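Robots at Work – what we saw at the Skimenik open day

Ever wondered how a robot arm picks something up? We went to the Skimenik open day in November to find out. Quick notes here, longer ones when we get round to it!

First thing – a robot arm is not much like a robot in a film. No face. No legs. It stays put on its base and does the reaching from there. Think of your own arm. Shoulder, elbow, wrist, hand. A robot arm has joints too, and a little motor in each one to turn it.

The "hand" is called a gripper. Lots of them only have two fingers. Sounds like not enough, but try it – pinch a rubber with your thumb and one finger. Easy. Now try a marble. Harder, isnt it?

Olesia Sydorenko gave the demonstration. She told us that before a robot tries a job for real, it often practises inside a computer. A pretend robot, a pretend table, pretend toys. This is called a simulation. If the pretend robot knocks everything over, no mess! You just start again. One of hers had 600 goes at the same job before lunch.

They change things between goes as well. Diffrent table, different toys, light coming from another side. Otherwise the robot only learns one table, and gets muddled when it meets yours.

So what does a job look like? Say the job is "pick up the fish". The arm has to find the fish, move over the top of it, open its fingers, go down, close them, lift. Six steps, and you do all that without thinking.

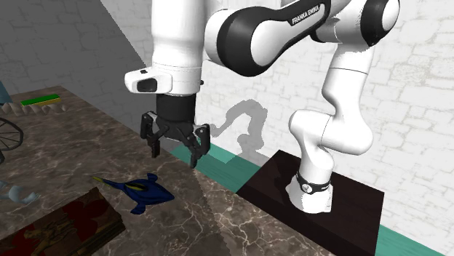
Flat things are tricky. Not much to get hold of, and the fingers mustn't bang into the table on the way down. Hatsue Kikuchi, who was on the desk by the door, let us try it with kitchen tongs and a playing card. We were rubbish.

Try it at home: get some tongs, a sock, a spoon and a coin. Close one eye. Which is hardest to pick up? Write it down and bring it to the next club, 5 o'clock as usual.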